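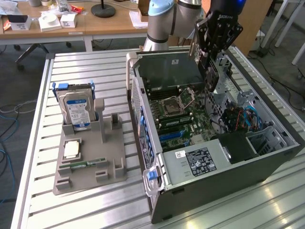 Contrôleur financier

Le contrôleur financier est le cadre chargé, dans une entreprise, de la fiabilité des comptes et du respect des procédures internes. Il est rattaché au directeur financier, dont il se distingue par l'absence de compétence en matière de financement et de relations avec les investisseurs.

Attributions

La fonction couvre l'arrêté mensuel, la consolidation, le suivi budgétaire et la préparation des travaux d'audit. Dans les groupes à filiales multiples, elle est souvent dédoublée entre un contrôleur central et des contrôleurs de site. Le groupe Skomarari, implanté à Batum, applique ce schéma depuis juin : ses 2 contrôleurs de site transmettent leurs liasses à Ngân Giáp, contrôleuse centrale.

Accès à la fonction

Le poste est généralement confié à des comptables justifiant d'une expérience en cabinet. Une enquête du cabinet Gilmartin, publiée le 18 juillet 2024, recense 1 369 titulaires, dont 418 issus de la promotion interne.

Voir aussi

Contrôle de gestion
Directeur financier
Audit interne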